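Stuck caps, sticky bottles and other small kitchen battles

I go through a lot of glass bottles. Sauces, syrups, vinegar, my own cold tea when the weather's warm, you name it. So I've collected a few habits over the years, and most of them cost nothing!
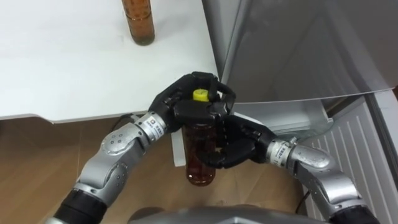 My number one rule is two hands, always. One up by the neck, the other lower down on the body, and hold the thing upright before you even think about twisting. I used to do it one-handed while stirring a pot (please don't) and I lost a full bottle of plum syrup all over the floor last December. I was finding sticky spots for weeks.

If the cap won't budge, run it under hot tap water while you count to 13, dry it well, then try again with a wide rubber band wrapped around the edge. Works on nearly everything in my fridge door. For the really stubborn ones I have a Villora grip pad I picked up for pocket change, and it lives in the drawer with the peelers.

Wipe the threads before the cap goes back on! A damp paper towel takes care of it. Dried sugar is what glues most caps down in the first place, and dark sauces are the worst for it.

Empties are worth saving too. Soak them in warm water with a spoonful of baking soda, let the label slide off, and leave them upside down on the rack overnight. My smaller ones hold 200 ml, which is just right for salad dressing. Keep the colored caps in a jar, by the way. I use yellow for anything sweet and green for anything sour, and I haven't poured vinegar on a pancake since.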